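Review: the hand-held gripper at the Salloncombe open day

Posted 2025-06-04 by Usha Mathew

I run packing for a small dry goods business, and I have been reading about robot grippers for two years without ever holding one. Salloncombe had an open day at its workshop and the notice said visitors could try the hand-held kind, the ones a person carries and squeezes to record how a job is done. I signed up for the afternoon session. This review covers the tool and the visit together, as I have only used the one in the setting of the other.

Getting in

The workshop is behind the old Cisach building and the sign is on the wrong side for anyone driving in from the main road. I went past it and had to turn at the gas station. Parking was free. At the desk they gave me a paper badge and a sheet with the schedule, which was already out of date because the talk had been moved ahead of the hands-on part.

The talk was given by Alcides Lozano, who looks after training at Londo, the company that put on the demonstration. He spoke for longer than the sheet said he would, and he was good on the basic idea. You hold the gripper, you do the task the way you would like a machine to do it, and the recordings are used later to train an arm. He said a set they had finished in December came to 861 recordings of one job, picking small packets and putting them in a box, and that after checking they threw a lot of them out. I asked what gets a recording thrown out. He said mostly people moving too fast, or letting their free hand drift in to help.

I would have liked a printed summary. I took notes on the back of the schedule and some of them I can't read now.

The tool in the hand

You open and close the jaws with a squeeze. The pull is light. My hands are not large and I could reach the trigger without shifting my grip, which I can't say for the label guns we use at work. There is some play in the first part of the squeeze where nothing much happens, then the fingers start to come together evenly from both sides. It took me several tries to learn where that point was.

The weight is the main problem. It isn't bad for the first few minutes. After that I felt it in the wrist, and by the end of my turn I was resting my elbow on my hip between picks. Anyone doing this for a full shift would need breaks, and I told them so on the feedback form. A strap or a counterweight would help.

The finger pads are the best part. They hold light packaging without crushing it as long as you stop squeezing when you feel contact. You do feel it, though less than you would with your fingers. I tried to pick a packet up flat off the table and could not do it until I changed the angle and came in along the short side. Standing a packet up between the pads was easier than I had guessed. Long thin wrappers were harder, because if you take them off center they swing.

I also dropped a few. The person helping me said to keep going and not to stop and reset after a drop, as a recording with a recovered mistake in it can still be useful.

What the practice was like

The tables were used for real practice and had been left with ordinary clutter on them. I liked this. At trade shows everything is set out on a clean mat with one item at a time, and it tells you very little about how the thing behaves when there are other items near the jaw. My packing bench has tape, bags and somebody's keys on it most days. 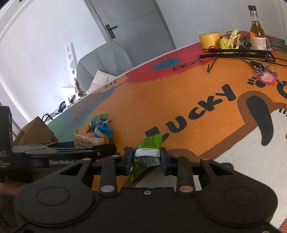
Snack packets turned out to be a fair test for what we do. They are light, they wrinkle, and the stiff part is the seal, so where you take hold matters. I got more reliable picks when I pinched across the body of the packet and left the ends alone. The helper told me most visitors go for a corner first and then work this out for themselves. I had done the same.

Having more than one person working close together was less comfortable. The tools are wide at the housings, and when two people reach for things in the same area they have to take turns or they knock. We agreed on a side each and that solved most of it. If I were setting this up at our place I would give each person their own stretch of bench.

Seeing past the gripper takes getting used to as well. With the jaws low, a good part of what you are reaching for is behind the tool. I ended up leaning to one side to look, and was told to keep my shoulders still and trust the angle. I did not manage to do that by the end of the session.

Cost and support

The price I was given for the starter package was 949 a month on a one-year lease, with training for two people included. They would not give me a purchase price on the day. Repairs are handled by a service shop called Londoño, a separate business with nearly the same name as Londo, and you have to be careful which one you email. I wrote to the wrong one afterward and got a polite reply sending me to the other.

I asked what happens if a finger pad wears out. Pads count as consumables and you pay for them. I asked how long they last and was told it depends on the material being handled. I would want a better answer before signing.

Good points

Light squeeze, even closing, fits a smaller hand.
Pads are gentle on thin packaging.
Staff let you practice properly and did not take over when you made mistakes.

Not so good

Heavy for long sessions, no strap.
Slack at the start of the squeeze.
Blocks your view of small items.
Vague on pad life and on the purchase price.

Would I lease one?

Not this year. We pack in short runs and the products change too often for me to see the recordings paying for themselves. A bigger outfit that handles the same packet all day should look at it. The open day itself I would recommend to anyone in packing who has only seen videos. Book the afternoon session if you can, as the morning group told me they had a shorter turn on the tools. Eat before you go. There was coffee but no lunch, and the nearest place to get a sandwich is back out on the main road.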